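Search titles, series, imprints
2 min read

Poleo Says It Will Stop Promising "The Darkest Book Yet"

Romance and fantasy publisher Poleo will drop the phrase "the darkest book yet" from its paranormal series starting in February. The house admits the line has been wearing thin. It appeared on the back of every volume of the Ornitz Vampires after the first, and the series now runs to 20 books. They can't all have been the darkest. Book nine was mostly a wedding.

The change comes with the relaunch of the Ornitz line in new paperback editions. Poleo reread its own cover copy before sending the books back to print and did not much enjoy it. Across 100 titles, the copywriters had used "brooding" 214 times, often for men who, in the pages that followed, talked without stopping.
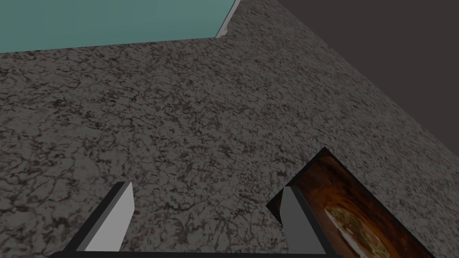

Granite gray, one of the cover colors in the running for the Ornitz paperbacks.

New copy will say who the main characters are, what stands in their way, and whether the story ends or carries on into another volume. That last point has been a sore one. Readers who bought Hiebert's Hunger as a complete novel found that it broke off in a cellar, with the next book more than a year away. The reissue will carry the words "Part one of 2" on the front.

Poleo makes no claim that any of this will sell more books. Plain covers have been tried before, and plenty of shoppers seem happy with a bare chest and a full moon. The publisher will keep the moon on most titles. It has also kept the word "forbidden," which the sales team would not give up, although the love affairs in question are rarely forbidden by anyone in particular.

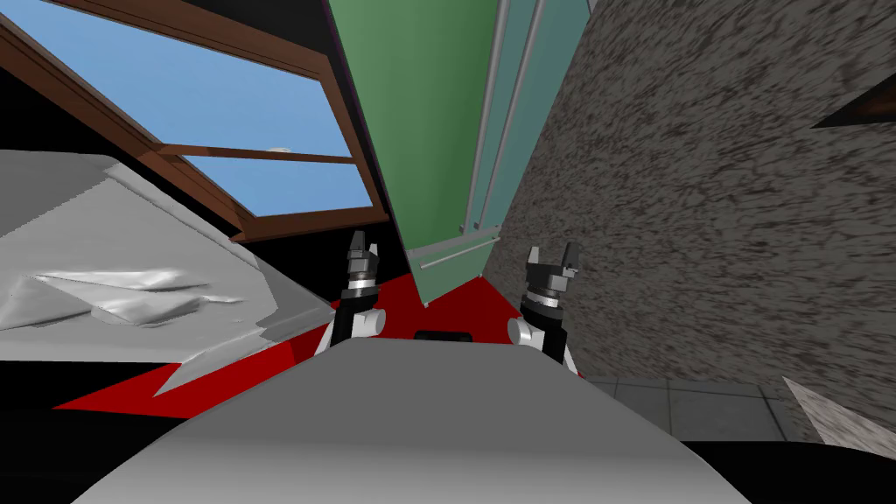 Firnovik, a bookstore that stocks the full series, said it would believe the new policy when it saw a vampire novel described as "fairly cheerful in the middle," and asked whether the stickers reading "You won't sleep!" were going too. They are staying until the current supply is used up.

The first two Ornitz reissues go on sale in February in paperback and e-book. Review copies can be requested from the Poleo publicity desk.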